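April, bench notes, Berkarus two-arm kit (on loan from Kerport)

Day 4 with the kit and I'm still grinning! Setup took Santino and me 21 minutes, cables included, and the arms held position all morning. Baltasar wants 100 cycles before we say yes to buying. Fair enough. Grip on small flat pieces is my favorite part so far. To do: ask Kerport about spare fingers, 2 sets.
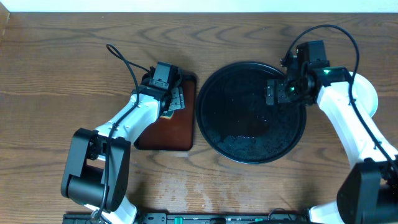 Left arm with a small tan piece at the brown tray, right arm over the black plate.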